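Reading time: 2 minutes

Setting up the drawer cell in simulation

The Gondmont model of the drawer cell has been rebuilt after the table was moved in the layout. Béla Mészáros redid the base frame first, then the cabinet pose, then the drawer joints. Doing it in another order means doing the joints twice. The cabinet is now fixed to the tabletop in the model, so a hard pull on a knob can't drag it.

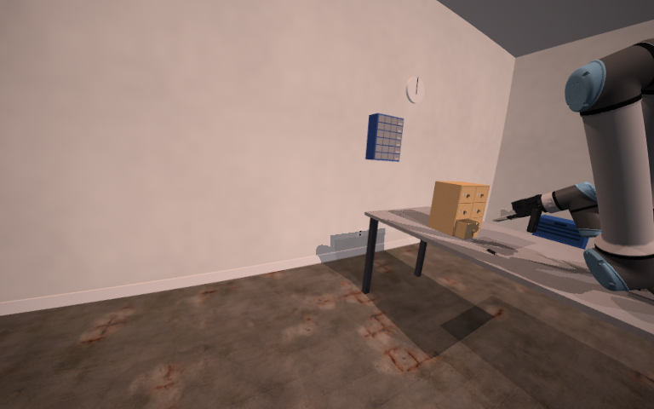

How far should a drawer travel before it meets its stop? The limit is set at 145 mm on every drawer, and the stop is stiff enough that the arm faults before it pushes through.

Friction was the larger job. The old value let drawers creep open after release. Karlijn Verbruggen raised the damping in steps and ran 300 pulls at each step, logging grip force and final position. The wrist view was checked at the same time, with the lens model reloaded from the Szabó calibration file. 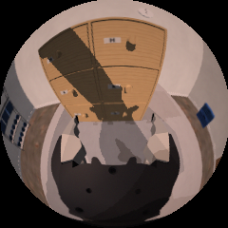
Once the damping was settled, the finger pads were given their own contact material. They had been sharing one with the table, and any change to the tabletop altered the grip as well. Contact settings are now kept in one file, under Estia, and run 859 is the reference for later comparison.

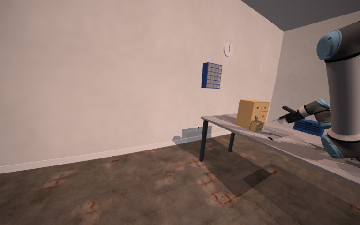
Approach speed near the knobs stays at the lower setting until the joint limits have been checked again. Anyone changing the cabinet pose should rerun the 300 pulls and send the log to Karlijn before merging.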